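Fault notes from the Domness dish-rack task, for anyone running Ekel in sim.

1/ Symptom: the arm reports "placed", the gripper opens, and the finger has passed through a rack wire on the way out. No contact event in the log. 5 episodes out of 200 on Sunday's batch.

2/ First suspect was the timestep. Halved it. Still 5, different seeds. Put it back.

3/ Cause: the collision mesh for the rack was simplified at import. Thin rods fell under the merge threshold and were dropped. The visual mesh kept them, so every render looked fine.

4/ Safety side: the force limit never trips against geometry that isn't there. A policy trained on this will push on a real rack. Tamihana checkpoints from that batch are pulled.

5/ Visual mesh, for reference:
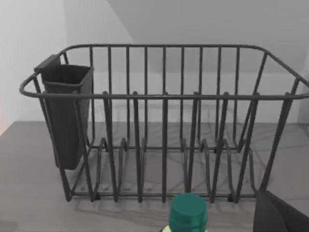 Rack and caddy, gripper finger lower right. Render only, colliders not drawn.

6/ Fix: one capsule per rod, no merging. Rerunning 2000 episodes now. Thanks to Trudy Te Moana for the collider overlay script.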